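Acceptance rules for simulated two-arm tabletop episodes, draft 2
Posted by torque_ledger, 05/04/2021

Draft 2 of the acceptance rules for the Warkis tabletop set is below. Draft 1 had too many clauses that depended on the reviewer's mood. Each of these can be checked by a script or by one person with the log open.

1. Every episode stores the random seed, the object list and the start pose of each object. An episode with any of the three missing is rejected without review.
2. Camera extrinsics are logged per step for wrist cameras and once per episode for the body camera. Tilt is recorded as mounted. Images are not rotated upright before storage.
3. The object list is compared with the simulator state at step 0. A listed object that spawned off the table fails the episode.
4. No object may interpenetrate another object or the table at step 0. Let the physics settle for 200 steps before the first recorded one.
5. The robot's own body is allowed in view. The tabletop has to be visible from the body camera at step 0, including at least one full edge.
6. Wrist views are reviewed at 30 frames per second, same as capture. No skipping.
7. Success is decided by the state check, never from the images.

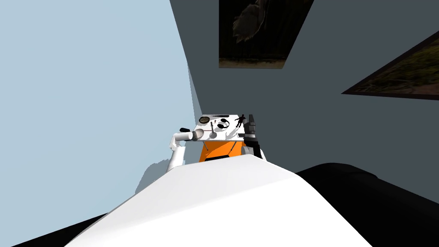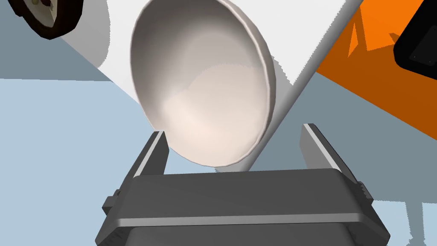
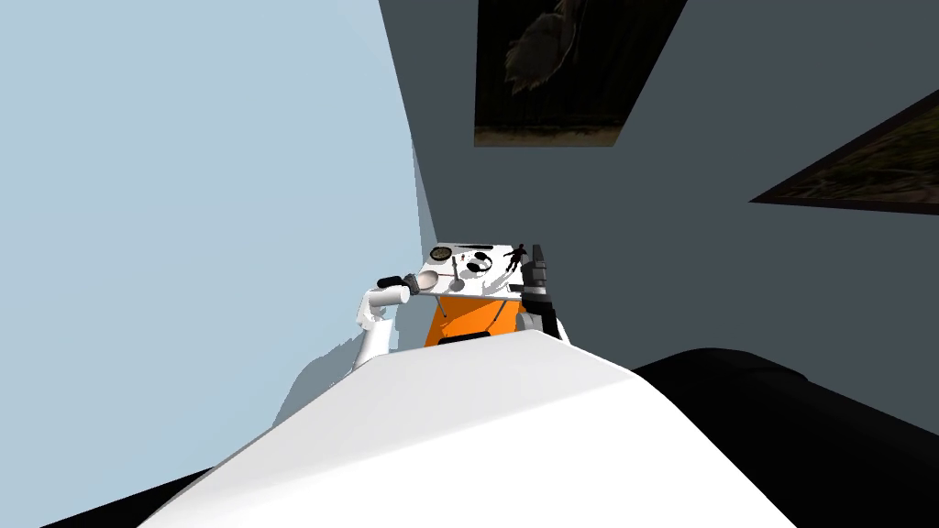
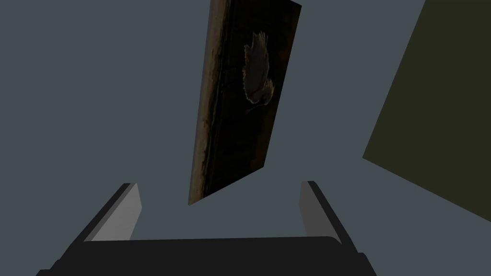

Rule 2 is the one I expect arguments on. The Parnard people rotate everything upright at export and then lose track of which files were rotated. I spent most of September undoing that for one batch. Storing as mounted costs nothing, and whoever wants upright images can rotate on load.

Open item: batch size. I have 1,000 episodes per review batch in the draft. Comments welcome on that and on rule 5.

---

gimbal_nine wrote:

Agree on 1, 3 and 7. Disagree on 5. "At least one full edge" sounds objective until you have a strong roll angle and an arm standing in front of a corner. Is an edge with a gripper across one end of it full? Two reviewers will answer differently. Use a pixel fraction from the segmentation mask and set a floor.

---

torque_ledger wrote:

A pixel fraction punishes small tables seen from far away. I could live with the fraction being relative to the unoccluded projection of the table. Render once with the robot hidden, once with it shown, compare.

---

gimbal_nine wrote:

That works. It doubles the render cost at step 0 only, so no objection.

---

parnard_exports wrote:

Responding to the comment on our exports. The rotation flag is in the sidecar file and has been since the second release. If the sidecar was dropped during your import, the import is what needs fixing. I still think upright should be the stored default. Annotators make left/right mistakes on tilted views. We logged 39 of them in one batch and the count fell after rotation.

---

torque_ledger wrote:

The flag was there for some files. I will take the point about annotators and add a viewer option that displays upright and stores as mounted. The rule for storage stays.

---

slipring wrote:

Two things missing from the draft.

Wrist views with nothing graspable in them. We get long stretches at the Lekville site where the open gripper points at a wall and there is no object anywhere near the fingers. The draft does not say whether those count as idle. My vote is that idle is defined by joint velocity alone and image content is ignored.

Textured decor. Wall art in the background should be on the object list with a fixed-object tag. Otherwise a detector fires on whatever is painted there and someone files it as a phantom object.

---

gimbal_nine wrote:

Strongly against trimming on joint velocity alone. One arm holds still while the other one works. Require both arms below threshold, and both grippers unchanged.

---

slipring wrote:

Accepted, both arms. I meant per robot and wrote it badly.

---

baluyot_sim wrote:

On rule 4, 200 steps is meaningless without the timestep. Write it in seconds of simulated time. Round objects also keep rolling well past the point where blocks have settled, so I would end on a velocity threshold with a hard cap and reject anything that hits the cap.

Batch size: 1,000 is too many for one reviewer under rule 6. Either cut the batch or allow sampling.

---

torque_ledger wrote:

Changes for draft 3:
Rule 4: velocity threshold, cap in simulated seconds.
Rule 5: visible fraction relative to the robot-hidden render. Floor value to be set.
New rule 8: idle means both arms under threshold and grippers unchanged.
New rule 9: fixed decor goes on the object list with a tag.

No sampling on wrist views. I will reduce the batch instead. parnard_exports, send me the sidecar spec and I will test the import against it before rule 2 is frozen.

---

parnard_exports wrote:

Sent. My objection to rule 2 stands and I would like it recorded in the change log.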